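Progress report for June, Gallent shared workshop
Project: Gustero, arm for holding and turning large curved panels
To: Hemi Whitelaw

Dear Hemi,

This report covers the work since the second payment. In the last report I promised that the arm would hold a panel without help from a person. It does this now, but not yet every time, and I explain the reasons below.

The gripper is mounted and we have started the holding tests. We planned 100 holds for this stage. In the first set of 20 the panel slipped 7 times, always when the arm was turning and never when it was standing still. I first believed that the closing force was too small. After I increased it, the slips became fewer, but two panels got marks on the surface, so I went back to the old setting and started to look at the angle of the fingers. 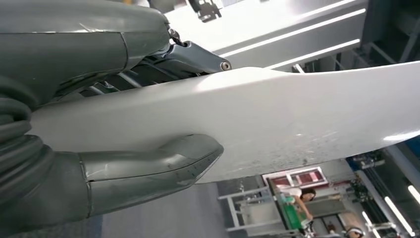

The angle is the more difficult part. The panels are curved, and the upper and the lower finger do not meet the surface in the same way. When the grip is too near to one end, the long free side pulls down and the panel begins to rotate between the fingers. We now take it closer to the balance point. I wrote a small routine that calculates this point from the length and the weight, and Chaudhary has checked my numbers - he found one mistake in the sign, which is corrected.

The controller from Gimix arrived later than they had told us. During the waiting time I finished the cable work and the stop circuit. The circuit was tested on Saturday with the arm at slow speed and it stopped correctly from both buttons. The full speed test is still open.

Money: we have spent 1,282 dollars of this payment. The largest part is the controller, then the rent of the workshop place. I did not buy the second set of finger pads, and I would like to keep this amount until we know which material is better. The receipts are in the shared folder.

Next steps are the rest of the 100 holds with the new grip position, the full speed stop test, and a trial with softer pads. I ask for your agreement to move the painting of the base to the next period.

With kind regards,
Gustero project, Gallent workshop

Recent items
Gustero: wiring plan, second version
Gimix controller: notes on first start
Workshop hours and booking of the large bench
Gustero: progress report for May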